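Product Assembly and Packing Assistants – Household Storage Range
Skemska, assembly and packing room 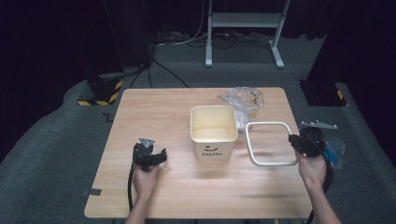
The Wenix storage range consists of buckets, bins, racks and small shelf units that leave our packing room with their fittings checked and their small parts bagged. We are recruiting assistants to assemble, inspect, disassemble and repack these goods. Most of the work is carried out at a table, one item at a time, with the body of the item upright and its fittings laid beside it. A square bucket is a typical item: cream plastic, open at the top, "Hello" printed under a small smiley face on the front, and a white rectangular handle in thin bent rod that is handled as a separate part until the body has been passed. The handle is then fitted, tested through its full travel and recorded. Larger items follow the same order of work but may need a second person.

Two posts are available, both on the same terms.

About the employer

Zavura prepares household goods for retail and mail order. We do not manufacture. Goods reach us from several makers, are checked against a written sheet for each product, and are packed for sale. The Skemska site handles storage, laundry and bathroom goods. Kitchen goods are handled elsewhere and do not form part of these posts.

Main duties

Unpack incoming cartons and compare the contents with the parts list.
Inspect moulded plastic bodies for cracks, warping, rough edges and marks on the visible faces.
Inspect printed faces for smudges, missing areas and print that is out of line with the edge of the moulding.
Check bent-rod handles for straightness, even corners and damage to the surface.
Fit handles, feet, clips and lids by hand or with the hand tool named on the product sheet.
Remove fittings again where the item is to be sold flat or nested.
Sort small parts into clear bags, seal them and place them with the correct body.
Complete the record sheet for each batch before the next batch is opened.
Keep the table clear of offcuts, tape and empty bags between batches.
Move finished cartons to the dispatch shelves.

Assistants are expected to stop and report when a part does not fit. Parts must not be forced, trimmed or heated. A handle that will not seat is set aside together with its body, as the fault may lie in either one, and both are labelled with the same number.

Details of the work

The usual batch is 100 items of one product. Buckets and bins are quick to inspect but are prone to marking, so bodies are lifted by the outer walls or the rim and are not slid across the table. Printed faces are kept towards the assistant during inspection and are turned inwards when the goods are nested. Interiors are checked under the table lamp for dust and moulding debris. Pale plastics show dirt readily and are wiped with a dry cloth before wrapping; no sprays or solvents are used on printed areas.

Handles are supplied in their own cartons. Each one is laid flat on the table and checked for twist, then gripped near a corner and offered up to the body. For products with a pair of pivot holes, both ends are located before any pressure is applied. The movement must be free in both directions. Handles that spring out of the holes when released are rejected.

Racks and shelf units are supplied with the uprights and crosspieces separate. One unit from each batch is built in full, checked for rocking on a level floor, and taken apart again. The rest are checked by parts list only, unless the first unit fails.

The Costa line of folding crates will be added to the room's work in August. Training on these will be given at that time to all staff.

Hours and pay

Both posts are part time, on a fixed pattern of morning shifts starting at 7.30 a.m. There is no evening or weekend work. A short team briefing is held every Wednesday before the first batch is opened, and attendance is part of the paid shift.

Pay is by the hour and is not linked to output. The rate is stated in the full job description, which is sent on request. A completion payment of 600 is added to wages at the end of the probation period, subject to satisfactory attendance. Annual leave is in proportion to hours worked. Protective gloves and overalls are supplied and laundered by the employer.

What we require

Good close eyesight, with glasses or lenses if needed.
Steady hands and the ability to work with small clips and thin rod.
The ability to read a parts list and a simple line drawing.
Clear handwriting or accurate keying of batch numbers.
The ability to stand for part of the shift and to lift a full carton to waist height. Mechanical aids are provided for heavier goods.

Previous work in packing, inspection, sewing, model making, repair or kitchen assembly is useful but is not required. No formal qualifications are asked for. Applicants who are left-handed should say so on the form – the product sheets are available in mirrored versions and the table can be laid out to match.

Training

The first shift covers site safety, lifting and the layout of the shelves. The following shifts are spent alongside an experienced assistant, beginning with buckets and bins and moving on to items with more fittings. New staff complete one supervised batch of each product type before working alone. The training record is kept by the room supervisor and may be consulted by the assistant at any time.

Annual volume

For information, the storage range accounted for 3,450 finished units at this site last year, with the heaviest period in late summer. The figure excludes returns. Returned goods are inspected by the same team and make up a small part of the work; they are recorded on a separate sheet and are not mixed with new stock at the table.

How to apply

Ask for an application form by post or from the front desk at the Skemska site. The form has a section for work history and a section for practical experience outside employment, and either may be left blank. Please do not send original certificates.

Shortlisted applicants will be invited to a practical session in the packing room. The session consists of a short inspection exercise with a set of plastic bodies and handles, some sound and some faulty, followed by an assembly exercise from a line drawing. Speed is not scored. Time spent at the session is paid at the hourly rate, and travel costs within the local bus area are refunded on production of a ticket.

A brief interview follows on the same day. Questions will concern working hours, lifting, and how the applicant dealt with the faulty items in the exercise. Applicants who need a different table height, a seat, larger print or any other adjustment should note this on the form so that it can be in place beforehand.

All applicants will receive a written reply. Forms from unsuccessful applicants are kept for six months in case a further post becomes available and are then destroyed, unless the applicant asks for earlier removal.

Quote reference: Wenix Assembly, Skemska.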